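Chapter 13: Labelling and Trade Descriptions

A label is a statement made by the seller. Buyers rely on it when they cannot test the goods for themselves, and the law treats it accordingly. This chapter considers what a label must say, who is responsible for it – maker, importer or shop – and what follows when it is wrong.
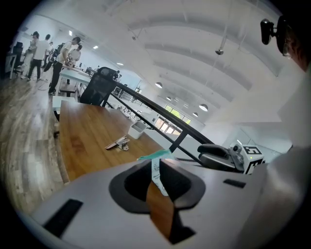 Small print raises a separate difficulty, to which we return on page 191.

Related chapters
Weights and Measures
Returns and Refunds

This site uses cookies. Accept or manage settings.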